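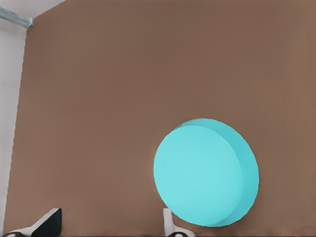 3.2 Recruitment and follow-up

Women aged 30 to 69 who attended the breast screening unit at Cedthorpe were offered a short family history form at check-in. The form asked about cancers of the breast, ovary, pancreas and prostate in close relatives on both sides of the family. Staff at the desk did not score the answers. Completed forms were entered into the Prollance registry the same evening and scored there by a fixed rule set, described in Section 2.

A total of 1,035 forms were returned during the study period. Of these, 35 were left out of the analysis: the patient had already had genetic testing, or the form lacked a signature. The remaining 1,000 patients make up the study group. Patients whose score met the referral threshold received a letter and one telephone call inviting them to meet with a genetics counselor, either in person or by video. A second call was made after 15 working days if no reply had been received.

Figure 2. Cyan cylindrical disc against a flat brown surface. Two white-and-black gripper fingers are cut off by the lower edge; a pale strip runs along the left.

The main outcome was attendance at a first counseling visit within six months of the letter. Attendance was taken from clinic records and not from patient report. Patients who were seen by an outside counselor were counted as attending only when a visit note had been sent to the registry. This rule may have lowered the attendance figure slightly, as outside practices differ in how quickly they share notes.

Two changes were made after the study began. The letter was rewritten in March at the request of the Ruppert Clinic, which had found that patients often read the first version as a test result. The revised letter stated in its opening line that no test had been done. Video visits, first offered only to patients living outside the county, were opened to all. Results are therefore reported separately for the periods before and after the new letter – the change to video visits took effect in the same month, and the two effects cannot be fully separated.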